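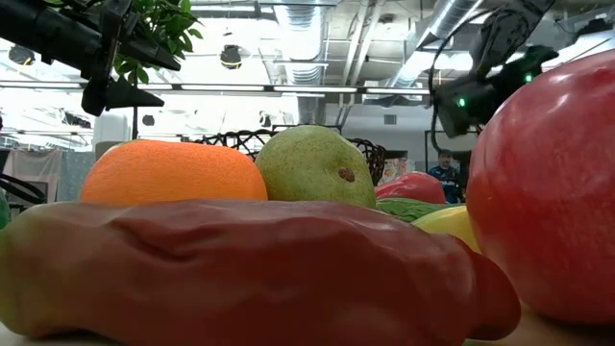 Two arm fruit sorter – low camera or overhead?

Started by wobblybench

wobblybench
Right, long post, typing this on my break so bear with me. Been building a two arm setup at our shared workshop (the Prulleson one, upstairs) to pick fruit and veg out of a basket and sort it on the table. Both arms are black, grippers on each, hanging over from either side. Peppers, an orange, a pear, bit of green leafy stuff, that sort of thing.

Problem is the view. I've got the fixed camera down low and whatever's nearest fills the lot. One long red thing at the front and it takes up most of the bottom half, and the big round red one on the right is nearly as bad. The orange is half gone behind it. The yellow one is worse. Arms then go for where they think the middle is and it's not the middle.

Also the strip lights. Much of the upper background washes out white.

Do I move the camera up, add a second one, or just sort the layout? Budget is not much. Spent most of it on the arms.

tinsnips_4
Move it up. Done. You'll fight that angle forever otherwise.

marrowfat
Disagree with tinsnips tbh. Overhead is lovely until the arm goes over the basket and then you see the top of a gripper and nothing else. Had exactly that on mine. Low and to the side lets you see the fingers close, and that's the bit you need when it's a soft pear.

What I'd do is pull the front stuff back. You've got it crammed right up to the lens. Leave 40 cm clear and try again before you buy anything.

tinsnips_4
Sure but then he's only tested it on a tidy table. Point of a sorter is it copes with a mess

marrowfat
Walk before run. Also you said the same thing on my thread and I still haven't got it coping with a mess

pendlecog
What's driving them? If it's the Drurar boards check your servo update rate before you blame the camera. Mine were lagging 60 ms behind and I spent weeks (weeks!!) moving the camera about. Wasn't the camera.

wobblybench
Yes Drurar, one per arm. Didn't know about the lag thing. How did you measure it?

pendlecog
Crude. Filmed the arm and the command light together on my phone, slow motion, counted it off. There's a setting in the config called hold, comes set high. Drop it a step at a time. Don't go straight to the bottom or it gets twitchy and you'll bruise things.

wobblybench
Will try tonight. Two green lights on the housing of the right arm so I know it's powered at least, ha

ferrule
On the lights – fix your exposure, don't leave it on auto. Every time something red and shiny goes past the lens auto will hunt. Shiny peppers are horrible for it. Lock it, go a bit dark, and put a bit of card above the camera to keep the strips out. Costs nothing.

And watch the cable on that right arm. If it loops down like most of them do it'll catch the basket rim sooner or later. Wicker especially, the weave grabs everything. Zip tie it along the upper segment, leave slack at the joint only.

tinsnips_4
Ferrule's right about the card. Still say camera up.

saltglaze
Coming at this from the software side. How many labelled pictures have you got? I'd not trust anything under 2000 for fruit that's half hidden. Red on red is the hard one, a pepper behind another red thing just reads as one big blob. I use Felau for the labelling, slow but it lets you mark the hidden bit as well as the bit showing.

wobblybench
Er. Nowhere near 2000. Around a couple of hundred and most of those are oranges.

saltglaze
Well there's your problem then

marrowfat
One of his problems. I'd still pull the fruit back.

wobblybench
OK update, quarter past ten at night and they're about to chuck me out.

Dropped the hold setting three steps. Big difference on the left arm, right arm less so. Locked exposure, card taped on. Much steadier. Moved the front row back as marrowfat said and it got the orange first go, then the pear, then dropped the pear. Cable now tied.

Not moved the camera. Might try it on a taller clamp next week, tinsnips, don't start.

tinsnips_4
Said nothing

pendlecog
Right arm still slow, swap the two boards over. If the lag moves with the board it's the board, if it stays put it's probably the supply. I had a long thin power lead doing it on one side. Öztürkmen do a decent thick one, think I've a spare in the shed if you want it for the postage.

wobblybench
Yes please, will message you. Got to go, lights are going off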